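Hubert Wallner
June 29, 2023

A thread about moving house, specifically about the Kitchen Box, which I now believe to be the cause of most human unhappiness. Bear with me. I have had one biscuit today and I ate it off an envelope.

We moved to Rinville last week. Two adults, 12 hours, one van hired from a firm called Pritix, whose man on the phone described it as "generous". It was generous in the way my uncle was generous.

Every guide to moving says the same thing. Pack the kitchen last, unpack it first. I followed this to the letter and would like a word with whoever started it.

If you pack the kitchen last, you pack it at one in the morning, in a temper, and you stop believing in categories. The box marked KITCHEN 1 contains a cheese grater, the spare duvet cover, a jar of cumin and my birth certificate. 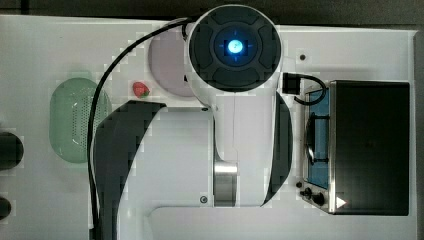 KITCHEN 2 is all lids. I don't mean mostly lids. I have gone down to the cardboard. The things the lids belong to are presumably in a box marked BATHROOM, or in the old flat, or they died years ago and we've been keeping the hats.

And you can't unpack the kitchen first, whatever the guides say, when the kitchen boxes went on the van last and then came off it first and are now at the very back of the front room behind a wardrobe. Work that one through. I had to draw it.

My wife's position is that we should have labelled all six sides of every box. My position is that I did label them, on the top, and then stacked things on the top. We have agreed to differ until the kettle is found.

The kettle was found. It was in with the shoes. The kettle's base, the bit that plugs in and makes it a kettle, is still at large.

So we've been boiling water in a saucepan for tea, like people in a war film, and pouring it from the saucepan into the mugs and also over the worktop and down the front of the units. The pouring lip on a saucepan is a rumour put about by saucepan makers.

Mrs Michailidis from next door came round on the second evening with soup. She looked at the front room for quite a long time and then said, "You have a lot of books." We don't. Those were all kitchen.

Which brings me to how much kitchen stuff a person needs. I've been keeping a mental list of what we have missed so far, as in properly missed, as in stood in the middle of the floor and said its name out loud. One pan. The sharp knife. A colander.

You don't think about the colander from one year to the next. Then you try to drain pasta against a lid (and I had my pick of lids) and you lose half of it down the plughole and scald your thumb, and you'd give your car for one.

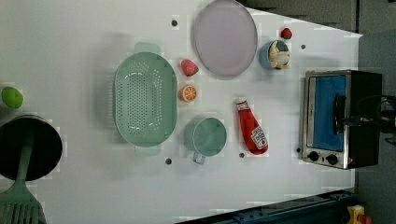 Colander, plate, bowl, strawberry. I could live on this.

Meanwhile, things I have not missed for one second: the fondue set, the other fondue set, the avocado tool, an egg timer shaped like a hen, whatever it is that goes in the food processor and looks like a ship's propeller.

Will I get rid of any of it? I will not. I'll put it all in the high cupboard over the fridge, where it lived before, and in ten years some younger and stronger person can carry it down to another van.

The new cupboards are a story of their own. The last people left the shelf paper in, and the shelf paper has a pattern of lobsters on it. I hated it on arrival. It's now the one thing in the house that is where it's supposed to be, and I have grown fond.

There is also a drawer that opens two inches and stops. Something is in there. It rattles. We've decided it came with the house and it can stay in there.

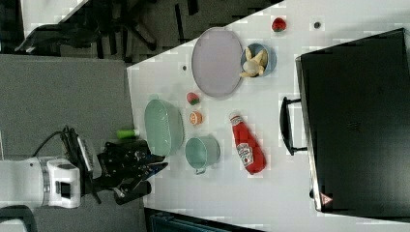 Hubert Wallner
Writes the Household column for the Anside newsletter

Several of you have asked for practical advice, which I find touching. Fine. Pack one pan, one knife, two plates, two mugs, the colander and the WHOLE kettle in a bag, and carry that bag on your lap. Let no one put it in the van. Sleep with it if you must.

Do not buy a second colander in a panic. I bought a second colander in a panic. The first one was in the washing machine, where my wife had put it "so we'd know where it was".

Update on the kettle base: no news. I've written to the old landlord, who has replied asking if we want our lids.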